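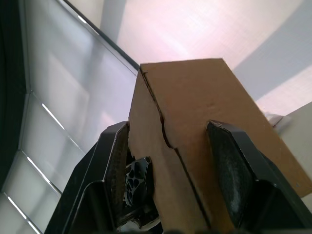 Olaia Garrido moved house four times before she was 30, and each time she packed the night before. For the fifth move she gave herself six weeks. She has since helped so many friends and relatives do the same that she now gets paid for it, working mostly with older people leaving a family home for an apartment.

I met her on a Friday at her own place in Plukley, where she has lived for two years. I asked where people should start.

"With the room they use least," she said. "Everyone wants to start with the kitchen because it looks like the most work. Then they spend a month looking for the can opener."

Her first visit with a client is mostly talk. She asks for the floor plan of the new place and marks which furniture will go where. Anything without a spot on the plan gets discussed before a single box is taped. One couple moving out of a big house on Sepúlveda Street had 126 boxes by the end. "They'd guessed 49," Garrido said. "The books alone were more than that."

Books come up a lot. She packs them in the smallest cartons she can get, spines down, and fills the gaps with dish towels. Big cartons are for bedding and lampshades. She labels two sides and never the top, so the writing can be read once the boxes are stacked.

"I write the room and then one thing that's inside - just one," she said. "If you try to list everything you give up by the tenth box."

She will reuse cartons, but she presses on the corners first, and if they feel soft they go to recycling. For dishes she buys new.

The hard part, she said, is paper. Letters, school reports, manuals for appliances that left the house years ago. She doesn't sort it with clients before the move. It goes in a box marked "paper" and waits. "You can lose a whole afternoon to one envelope. Do it in November, when you're settled and it's raining."

I asked what she charges. A small apartment starts at $200 for the planning visit and a day of packing. Larger homes are priced after she has seen them.

Before I left I noticed a closed carton under her hall table, marked "desk" in green pen. She said it came with her from the last place and she hasn't needed anything in it yet.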